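Notebook, upholstery bench / show corner
2020-12-25

Quiet building, so I got a whole uninterrupted day on the fabric question and I'm writing it all down before it goes out of my head. Dayana, Jhair, please read the bit on piping before you cut anything!

Started with the swatches from Wodwood. Wilson had left 54 of them on the bench in no order at all, so the first hour went on sorting light to dark under the tube light and then again by the window. The order changed! Five of the mid grays swapped places with each other. I've penciled both numbers on the back of each card, tube first, window second. Don't rub those out.

Rub results so far (cotton pad, dry, our own rig):

Drullitz light gray, plain weave: 3,833 cycles and I stopped only to eat. A bit of fuzz at one corner of the clamp, nothing in the middle. Lovely stuff.
Drullitz, same yarn, looser weave: first pulled thread at 1,815. Shame, it had the nicer hand of the two.
Fakir gray: 500 cycles, pilled all over. Out.

So plain weave it is, and I'm really pleased, because it's the one Segundo liked by feel back in March, before we had a single number to show him. He'll be unbearable.

Then on to color in the room, which was the part I'd been looking forward to. A swatch the size of a playing card tells you so little. I want to know how a light gray behaves across a full seat, with cushions in the same cloth, on that floor.

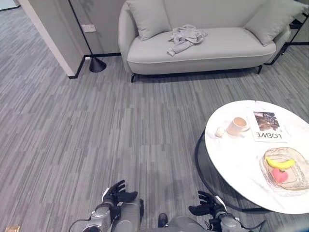 Tone on tone is the thing I keep coming back to. Arnulfo worries that a gray sofa with gray cushions on a gray carpet will go dead, and I was half with him until I spent time looking at one properly. The carpet tiles do a lot of the work: the streaks run in alternating directions, so the floor has movement and the plain upholstery sits calmly over it. The thin black legs help too, they give the eye a hard line where the gray sofa meets the gray floor, and the floor lamp picks up the same black. And look at the piece of clothing lying on the seat. It's so near the upholstery color that you find it by its wrinkles and shadows. That tells me folds are what we read on this cloth, much more than shade, so any slack in our seat cover is going to show. Pull it tight.

Which brings me to piping. The rounded arms want it and the front edge of the seat definitely wants it, for the same reason: a piped edge draws its own little shadow and the shape stays readable from across the room. I ran two test lengths this afternoon, one cut straight and one on the bias. Bias goes round the arm curve like a dream. Straight puckered at the tightest point and I unpicked it twice before giving up. The bias uses more cloth, I know, Jhair, I know.

Also tried a single long seat cushion against a split pair, in calico over foam offcuts. Single looks so much better in a pale gray! The drawback is turning it over, it's an awkward lump for one person.

Still to do:

Wet rub on the plain weave.
Ask Clullasura if they can hold the rest of that roll.
Second cushion shell, zipper along the bottom this time.
New blade for the big cutter, the old one is chewing the selvage.

Bias strips are in the flat drawer, rolled, with the pins still in. Mind your fingers.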